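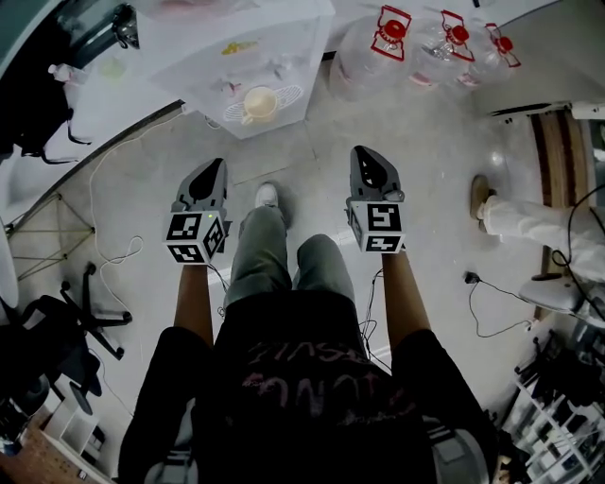 Facilities Support — Ticket Log
Site: Cutstead office, refreshment area
Category: Drinking water
Status: Open, awaiting delivery
Opened: 2023-08-02

Reported issue
Staff at Cutstead report that the water dispenser fills a cup very slowly and sometimes stops before the cup is full. The first report mentioned a gurgling noise after each use. No leak has been reported.

Entry 1, Service Desk
The requester was asked to reseat the jug on the dispenser and to try again after a few minutes. The flow improved for the rest of the morning and then dropped to its earlier rate. The ticket was passed to Facilities.

Entry 2, Facilities
Site visit completed. A 600 ml measuring bottle took 2 minutes to fill from the cold tap, and the warm tap was no better. The air inlet was cleaned and the outlet rinsed through. There was no lasting change. The inlet valve is suspected, and a replacement has been requested from Rirnow under the Tyagi service agreement.

The large jugs with red caps and red handles are kept on the floor to the right of the white cabinet. They may stay there until the valve is fitted. Please leave the caps on and do not move the jugs onto the cabinet, where mugs are kept.

Entry 3, Service Desk
Rirnow confirmed the part number and quoted 6 working days. The requester asked whether the unit could be swapped for the spare at Ullamstead. Facilities advised that the spare takes a different size of jug and cannot be used at this site.

Entry 4, Facilities
Interim arrangement agreed with the site. The dispenser remains in use for cold water only, and the warm tap has been switched off at the back of the unit. Staff who need a larger quantity should use the kitchen tap on the floor below — it is suitable for drinking and was last tested with the rest of the building supply.

Actions outstanding
Rirnow to deliver the inlet valve to the Cutstead front desk.
Facilities to fit the valve, flush the unit with 8 liters of water and repeat the fill test on both taps.
Service Desk to add the dispenser to the September inspection list.

Further reports concerning this unit should be added to the present ticket. Please do not open a new one.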